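Winter Walk-Through, Rilside Community Hall
Checklist with comments
Walked by Halima Masanja and Wycliffe Lyimo, December 24, 2023
Written up by Halima

Hello all, and thank you for your patience with me, I know this was meant to be a one-page form and it has grown again. I have kept the check marks short and put my thoughts under each one, so if you only want the results you can skip down the left side and be finished before your coffee is. OK means fine as found, FIX means please do it before we open again, and WATCH means leave it alone but look at it next time.

1. Front doors and ramp
Door closer, left: OK
Door closer, right: FIX
Ramp handrail: OK
Ramp surface: WATCH

Comments: The right-hand door still slams on the last few inches. Wycliffe gave the closer screw a quarter turn and it was better, but I'd like someone with the proper tool to have a go at it, especially with the toddler music group coming back. The grit strips on the ramp are wearing smooth in the middle where everybody walks. There is a roll of new strip in the closet under the stairs, and it needs a dry day to go down, so it may be a while!

2. Exits and exit lights
Main exit light: OK
Side exit light: OK
Kitchen exit light: FIX
Exit paths clear: FIX

Comments: The kitchen exit light went out after a few seconds when we pressed the test button, so I take it the battery is on its way. As for the exit paths, we found the folded choir risers leaning across the side door again. I love the choir dearly (my sister sings in it) but the risers have a home behind the stage and that is where they need to live. We moved them, and I have put a new sign on the door at eye level.

3. Fire extinguishers
Lobby: OK
Stage: OK
Kitchen: OK
Boiler room: FIX

Comments: The boiler room one is sitting on the floor with its bracket hanging by a single screw. The gauge is in the green and the tag is good. Yesenia Betancur has offered to rehang it, and she has already asked for the longer screws, bless her. Please don't hang anything else off that bracket in the meantime, including the mop.

4. Floors, tables and chairs
Main floor: OK
Folding tables: WATCH
Stacking chairs: FIX

Comments: We have 145 stacking chairs on the books and we tipped every one of them over to look at the feet, which took most of the morning and a whole packet of ginger cookies. Of those, 20 have lost at least one rubber foot. They are stacked by themselves at the back of the stage with red yarn tied around the top one. Please leave that stack be until the new feet arrive. The order is in with Dondden and it came to 69 dollars with shipping, a good bit less than I was afraid of.

The folding tables are all sound, but two of the leg locks are stiff and I don't like how people kick them to get them shut. A drop of oil, and a kind word to whoever is on setup.

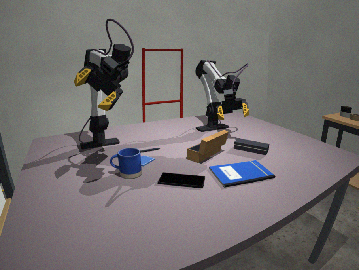
While I am on the subject of setup, could we all go back to carrying tables with a person at each end? I watched a good friend of mine drag one across the floor alone last month and I felt it in my own back. The cart is in the hallway and it takes six at a time, flat side down, strap over the top.

5. Kitchen
Stove shutoff: OK
Fire blanket: OK
Refrigerator temperature: OK
First aid box: FIX
Water heater: WATCH

Comments: The first aid box had plenty of gauze and hardly any bandages in the ordinary finger size, and the burn gel was out of date. Vega Alcaraz is picking up both. The water heater is making the ticking noise it made last winter. Wycliffe thinks it is scale and I think it is old age, so we have agreed to write down when we hear it and compare notes.

6. Stairs and balcony
Stair lights: OK
Stair treads: OK
Balcony rail: OK
Storage closet: FIX

Comments: I leaned on the rail, Wycliffe leaned on the rail, and it didn't budge. The closet under the stairs has paint cans next to the holiday lights, and I would be much happier with the paint out in the shed. If you know which color is the lobby color, please write it on the lid before it goes!

7. Still to be done
Kitchen exit light battery: Tatu Kombo
Boiler room bracket: Yesenia
Right front door closer: no name yet
Bandages and burn gel: Vega
Paint to the shed: Wycliffe and me
Chair feet: all hands, once the box comes

The spare key is back on its hook, and the signed copy of this is in the blue binder by the office phone.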